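Gemeven Water and Sewer District
Minutes of the Regular Meeting of the Board, January
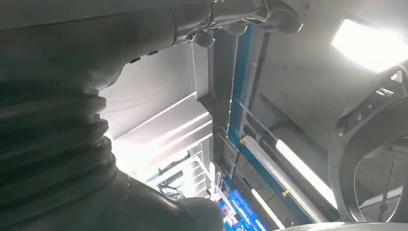 3 min read

Call to Order

The Chair called the meeting to order at 6:30 p.m. in the upstairs room of the Mevell Street office. A quorum was present. The minutes of the previous meeting were approved with one correction: under Item 4, "Posum Road" should read "Posum Lane."

Public Comment

A resident of Posum Lane asked when the pavement over last fall's service cut would be restored. The General Manager replied that the temporary patch will stay in place until the asphalt plant reopens in spring. The resident asked that the steel plate near the mailboxes be pinned in the meantime, as it bangs under delivery trucks at night. Staff will look at it this week.

A second resident spoke in favor of keeping a paper bill option and left a written statement with the Clerk.

Item 1. Meter Replacement

The Operations Supervisor reported that 237 residential meters remain to be replaced in the Sopacua service area. Most are in basements, and entry depends on appointments. Letters have gone out twice. The Board discussed whether accounts that do not respond should be billed on estimated use. One member objected that several of the homes are seasonal and that owners may not have seen either letter. The Board directed staff to send a third notice by certified mail and to bring back draft wording on estimated billing. No vote was taken.

Item 2. Late Fee

The Board took up the proposed change to the late fee, carried over from December. As drafted, the fee would be $8 on any balance unpaid 20 days after the due date. The present rule charges a percentage, which produces very small fees on some accounts and large ones on others. Counsel confirmed that a flat fee is allowed under the District's bylaws, provided it is printed on the bill.

Motion to adopt the flat late fee, effective with the April billing. Seconded. Motion carried, with 2 opposed.

Item 3. Mevell Street Office Hours

Staff asked to close the front counter during the noon hour, when only one clerk is on duty. Members wished to know how customers paying in cash would be served. The drop box does not accept cash. The item was tabled so that staff can look into opening earlier in the morning instead.

Item 4. Hydrant Flushing

Spring flushing will begin in April on the north side and move south. The schedule will be printed on the March bill and posted at the office and the library. The Board asked that the notice state plainly that brief discoloration may occur and that customers should run the cold tap until it clears before doing laundry.

Item 5. Easement at Sopacua Creek

Counsel reported that the owner of the parcel has returned the easement agreement with changes to the section on tree removal. The District may now be required to replace any tree taken down within the strip. The Board asked for a marked copy before the next meeting.

General Manager's Report

The vacant utility worker position has been advertised again. The roof leak over the records room has been repaired, and the boxes moved to the hallway will be returned to the shelves. The annual audit will begin in February.

Adjournment

There being no further business, the meeting was adjourned at 8:05 p.m.

Respectfully submitted,
Clerk of the Board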